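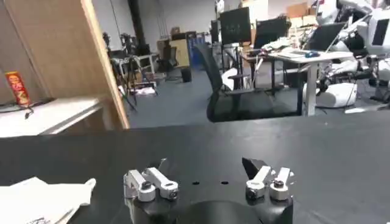

According to one reader, I was too hard on the new resettlement plan for Jaruvcombe, and the families on the lower road should take the offer while it is still there. Maybe they should. I would like to see the offer first.

Posted Tuesday, January 8, 2019 by the blog owner

The plan moves 23 families off land they have farmed for two generations so that Hrubý can widen its quarry. In return the district will recognize them as a "displaced community," and we are told this opens the door to school grants, clinic cards and reserved jobs. I have read the notice twice and can't find one sentence saying who pays for any of it. There is a map, and a nice one, but the new plots have no water line drawn on it.

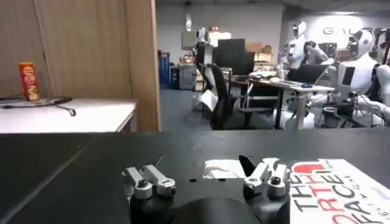
We have been here before

When Stelletti was cleared for the reservoir, people got the same label and the same speech. They waited four years for a bus. The clinic opened on paper, then opened again on paper after the election. Some of the young men blocked the road and were called criminals for it, and I don't defend throwing stones at a mail truck. But the officials who sat on the file were never called anything at all.

So when a spokesman says this time will be different, I want to know which part. The office is the same and so is the form - they have changed the logo. 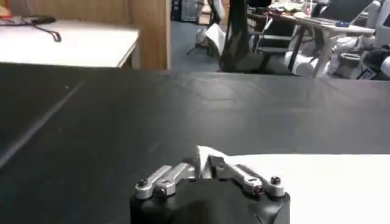

What I would ask in February

The public meeting is next month. Ask for the budget line. Ask whether the jobs are at the quarry or somewhere a person can live past fifty. Ask why a family with no written deed gets nothing, when the district never issued deeds on that side of the river.

I expect a slide show.

2 comments

rivergate: My uncle is still waiting on his Stelletti card. Don't sign.

Pisa Road reader: You complain a lot but a card is better than no card. What would you have them do?

Contact | © 2019 | Back to top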